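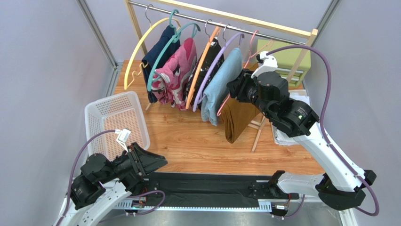 Surely it's only blanks, the email went, so why does every cup in my kitchen rattle? Fair question. Artillery simulators are part of Exercise Turkisard, and the valley at Tredham carries sound the way a drainpipe does. The cups are collateral. The rest of your mail is answered below.

## When does it start, and when does it stop?

Night firing runs until 11 pm. Then the helicopters come home, and their idea of 11 pm is more relaxed. Tuesday is a quiet day, weather and colonels permitting.

## How many troops are we talking about?

200 on the range, plus 39 playing the enemy. The enemy are from the fictitious republic of Plirkberg and have lost every year on record, usually before lunch.

## Can I still walk the dog on the range road?

If the red flags are down, yes. If they're up, no, even if the dog has been going there for years and feels strongly about it.
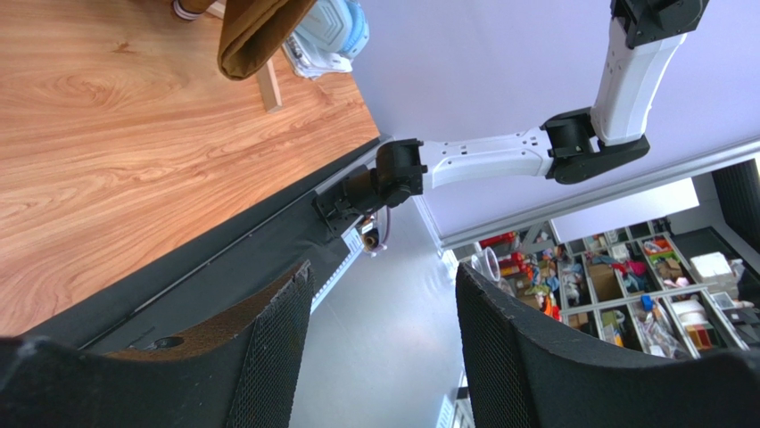
The same goes for the creek track, which stays shut past the 45 km/h sign until the flags come down. Please don't pick up anything metal, however colourful. Ring the range office and tell them where it is.

## There are soldiers in my back paddock. Is that allowed?

Only if you signed the access form. 63 properties did, some of them without reading page two. If you didn't sign, ask them politely to leave — they're often lost and will be grateful for directions.
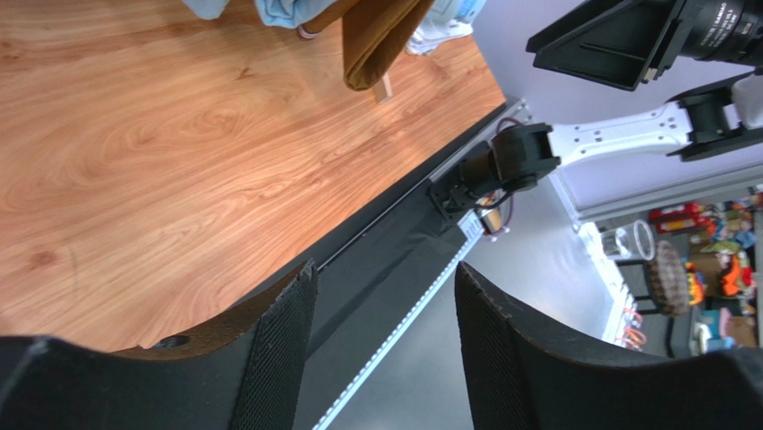
## Who pays if something breaks?

Fences, gates and windows go through the claims desk at Taşdemir Camp. Take photos before you fix anything. Claims for hens off the lay are considered one at a time, and the form has a box for the number of hens.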